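Reporting success rates for a two-arm sorting policy: per item or per episode?

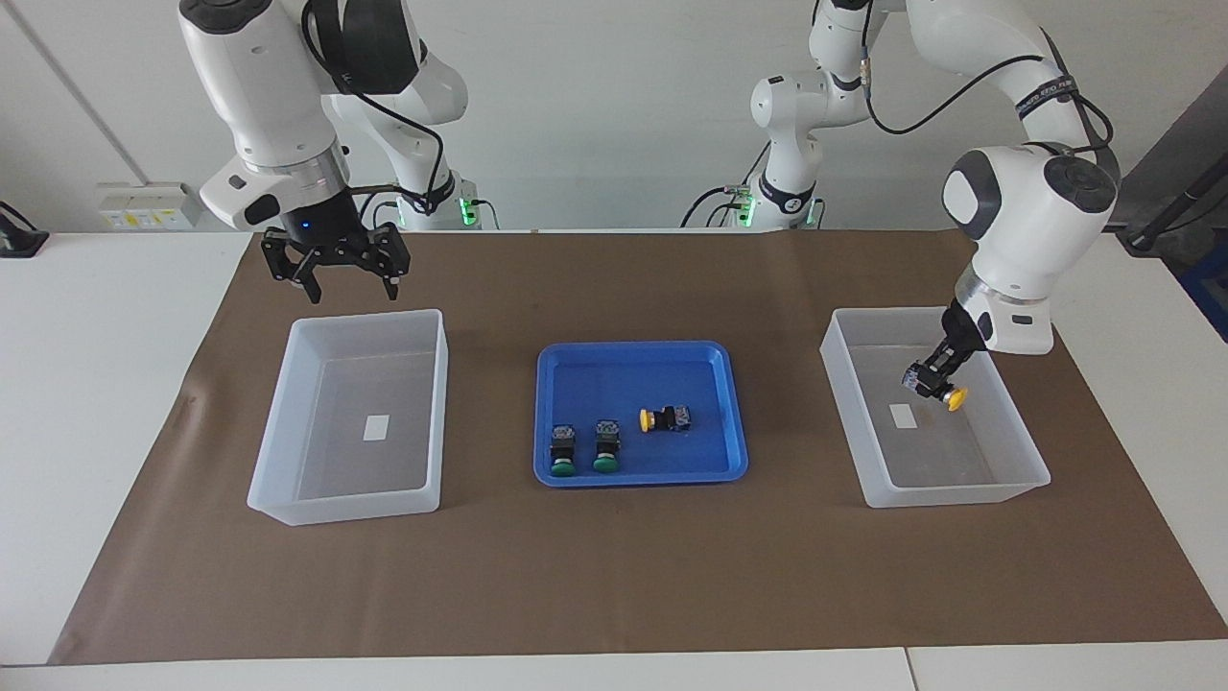
Our group is preparing a methods note on a policy that sorts industrial push buttons by cap color with two arms. Parts start in a shared tray between two clear bins. We trained on 1,068 teleoperated demonstrations and evaluated on 137 episodes, each run on 3 random seeds. The Cludley protocol asks for one success figure per episode. The Rokard protocol scores each part separately. The two give different rankings of our baselines. Which should appear in the main table?

Posted Jan 6, 2025 in Evaluation and Benchmarks

2 answers

Accepted answer

Report both, with the episode figure first. Parts in the same tray are not independent trials - one bad grasp may push a neighboring part over and change the next attempt. If you publish per-part scores, compute the confidence interval by resampling whole episodes. Resampling parts will make the interval too narrow. Please also state whether a part placed in the wrong bin ends the episode or is counted and passed over. The Oshima guidelines leave this open, and published results differ on the point.

It would further be useful to list failures by arm. A combined figure can hide a calibration fault on one side.

Answer

We use per item at Branby and have had no complaints from reviewers. 137 seems enough to me. Did you randomize how the parts lie in the tray? Our numbers dropped a lot in May when we began doing that.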